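Chamada de participantes: operadores de bancada para estudo sobre tarefas manuais e robôs
Projeto Mondance – unidade de Ostville

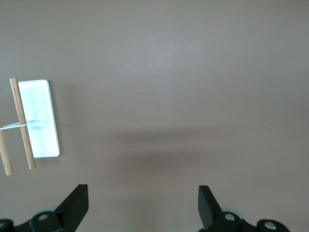 Procuramos 27 pessoas para um estudo remunerado sobre uma pergunta simples: que tarefas de casa e de oficina uma máquina já consegue fazer sem ajuda, e em quais ainda precisa de alguém ao lado. As sessões decorrem em março, nas instalações da Bavier em Ostville.

Não é preciso ter formação técnica. Interessa-nos quem trabalha ou já trabalhou com as mãos: montagem, embalagem, reposição de prateleiras, lavandaria, cozinha, marcenaria, limpeza. Também aceitamos quem só tem experiência das tarefas da própria casa.

O que já sabemos
Na fase anterior registámos 3.784 tentativas de tarefas curtas feitas por um braço robótico. Dessas, 3.129 foram concluídas sem intervenção. O número parece bom, mas inclui muitas tarefas fáceis, como pousar um objeto numa superfície livre. Peças finas, varetas, cartões, panos e tudo o que rola ou dobra continuam a dar trabalho. Um operador humano apanha um cartão da mesa com a unha e nem pensa nisso. O braço falha, volta atrás e às vezes empurra a peça para fora do alcance.

O que vai fazer
– Executar à mão uma série de tarefas de bancada: separar, encaixar, alinhar, dobrar, arrumar.
– Conduzir o braço à distância nas mesmas tarefas, depois de um treino curto.
– Ver o braço trabalhar sozinho e indicar o momento em que teria intervindo.
– Responder a uma entrevista no fim de cada sessão.

Cada participante faz cinco sessões de duas horas, com intervalo. Os horários são combinados com a equipa; há turno da noite à quinta-feira para quem trabalha durante o dia.

Requisitos
– Ter 18 anos ou mais.
– Poder trabalhar sentado e de pé.
– Ver bem ao perto, com ou sem óculos.
– Compreender instruções escritas em português.
– Não ter trabalhado na Bavier nem na Figueroa nos últimos dois anos.

Pessoas canhotas são bem-vindas; na primeira fase tivemos muito poucas.

Pagamento e condições
O pagamento é feito por sessão, por transferência, até ao fim da semana seguinte. Quem desistir a meio recebe as sessões já feitas. As deslocações dentro do concelho são reembolsadas contra recibo. O seguro de acidentes está incluído.

Durante as sessões gravamos as mãos e a bancada. O rosto não é gravado. As entrevistas são registadas em áudio e transcritas sem nome.

Os resultados servem para decidir que tarefas a Figueroa vai testar em loja na fase seguinte. O estudo não avalia os participantes, e os tempos individuais não são comunicados a nenhum empregador.

Como se candidatar
Envie uma mensagem através do formulário desta página com nome, contacto telefónico, disponibilidade e duas ou três linhas sobre o trabalho manual que faz ou fez. Não é preciso currículo. Indique também se é destro ou canhoto.

Responsável pela seleção: Isauro Zamudio. Respondemos a todas as candidaturas, incluindo as que não forem aceites.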